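Small shops should build surgical robots too

I have spent two winters building a suturing arm in a shared workshop, on a bench that I split with a man who restores outboard motors. People ask if I should be doing it at all. I think I should, and I think more people in sheds and basements should have a go.

The usual objection is that this is work for hospitals and large companies. For treating patients, yes. Nothing I make will go near a patient, and I would be the first to say so. But learning how a stitch is placed is a mechanical problem, and mechanical problems have always been worked on by people with a lathe and some spare evenings.

My parts bill stands at $1,083. Most of that went on motors and a secondhand driver board I bought through Arsenault, and I burned out the first board by wiring it backwards. The cable runs took longer than anything else. Each cable stretches a little at first, and a little slack at the motor end is a lot of wander at the needle. I re-tensioned the wrist 2 times in October alone.

The log has 287 entries in it now, mostly failures. A straight pull is easy. Driving a curved needle is hard, as the whole wrist has to turn with the arc of the needle or the hole tears wider than it should. You also have to keep track of the thread, which goes where it likes.

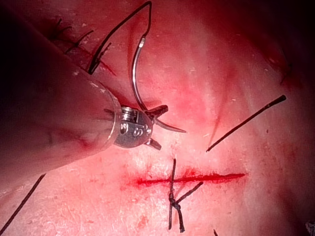

Carmela Farina wrote to me after I put an early version of this piece on the workshop noticeboard, and said that a hobbyist who gets a needle through a surface has learned very little about surgery, and that I ought to be careful what I let people believe. Her point is a fair one. A stitch can look tidy and still be too tight, and my arm has no sense of force worth the name. I have changed the sign on the bench to say so.

Where I part ways with her is on the value of the exercise. Before I started, I took the claims of any glossy brochure at face value. Now I ask how the tension is held, who ties the knot, and how many tries were thrown away. Those are useful questions for an ordinary person to be able to ask, and I learned them by getting it wrong.

The workshop has asked for the bench back by spring. I still have the left-hand wrist to rebuild.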